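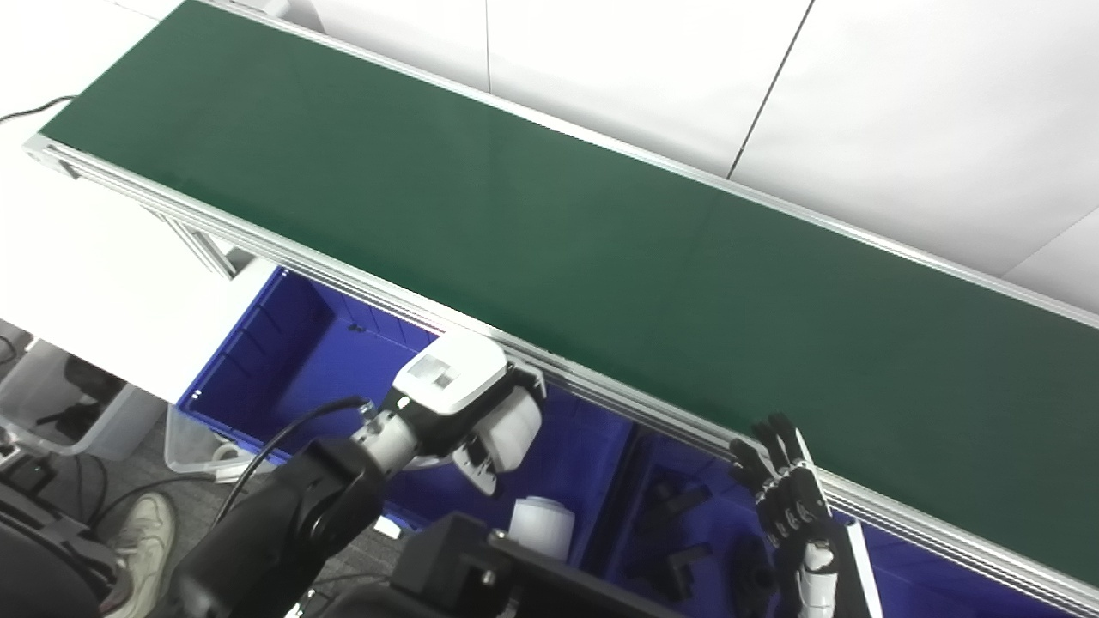 Hongmei Xue wrote to ask whether the lunch for a full-day guided tour should be packed the night before or left until the morning of departure, and added that her group of nine had once opened soggy sandwiches at the first overlook.

Most of the work belongs to the night before. The following advice is provided by the Gresilton Visitor Kitchen for guests who bring their own food on private day tours. It assumes a pickup at a hotel or rental home and a vehicle without a refrigerator.

Sandwiches and wraps

Bread should be spread to the edges with butter or cream cheese, which keeps moisture from the filling out of the crumb. Tomatoes, pickles and dressed greens are to be carried in a separate lidded container and added at the lunch stop. Wraps hold better than sliced bread on rough roads, particularly on the Flodwood route, where the last section is unpaved.

Wrap each portion in parchment first, then in foil. Write the guest's name on the foil before it goes around the food – ink does not take well on a cold, damp surface.

Coolers

Chill the cooler overnight with a sacrificial bag of ice and discard that ice in the morning. Place frozen water bottles along the bottom, meats and dairy directly on top of them, and fruit last. Keep drinks in a second cooler, as it will be opened far more often.

Perishable food should not stand for more than two hours without ice, or for more than one hour when the air temperature is above 90 degrees Fahrenheit. Food that has passed these limits is to be thrown away.

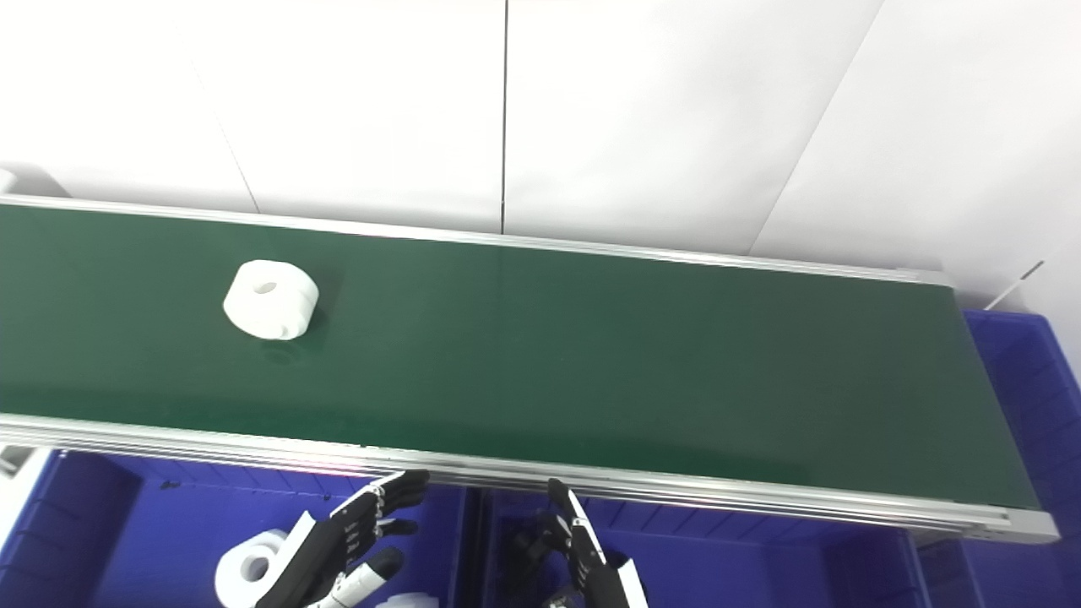
Hot drinks

Fill the vacuum flask with boiling water, close it for five minutes, empty it, and then add the coffee or tea. Milk should travel cold in its own bottle. Guests joining the Tulberg sunrise departure are advised to prepare the flask at the last moment before pickup.

Snacks

Salted nuts, crackers and dried fruit travel well in small jars with screw lids. Chocolate is best left at home from June through September. Zbigniew Makowska of our kitchen recommends plain oat bars, cut while still warm and stored between sheets of parchment.

After the tour

Empty both coolers on the evening of return. Wash the interior with warm water and dish soap, rinse, and leave the lid open until fully dry. Lingering odors may be treated with a paste of baking soda and water, left on overnight. Coolers borrowed from the Gresilton desk should be returned by noon on Monday.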